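The budget came back with a line through it. I'd asked for two new hands for Gosari, our library robot, and Hye-jin Han had crossed out the two and written a one, very neatly, in green.

"He's got a pair," I said. "You can't buy one shoe."

"People do," said Hye-jin. She has never explained this.

So I went down to the workroom to see In-ho Um, who had quotes from Zoto and Hodmont spread all over his lunch. Zoto wanted six months' deposit. Hodmont wanted 1,000 up front and threw in a free cable, and In-ho was terribly taken with the cable. Behind him Gosari was getting on with the shelving, and I stood and watched for a bit (I always do, it's better than telly). 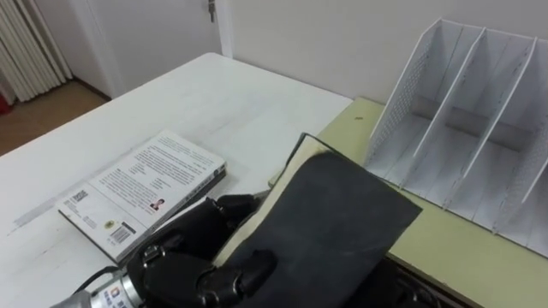
Gosari with the slim black one, and the file rack still to fill.

"Does he look like he needs new hands to you?" said In-ho.

I said that wasn't the point, the point was August, when the money vanished if we hadn't spent it. He chewed on that, and on his sandwich.

"We could ask for a better rack," he said. "Or a bigger table – a clean one!"

I borrowed his pen, turned Hye-jin's form over and wrote: one hand, left. Then I added four racks, in case she was in a crossing-out mood again, and went back upstairs.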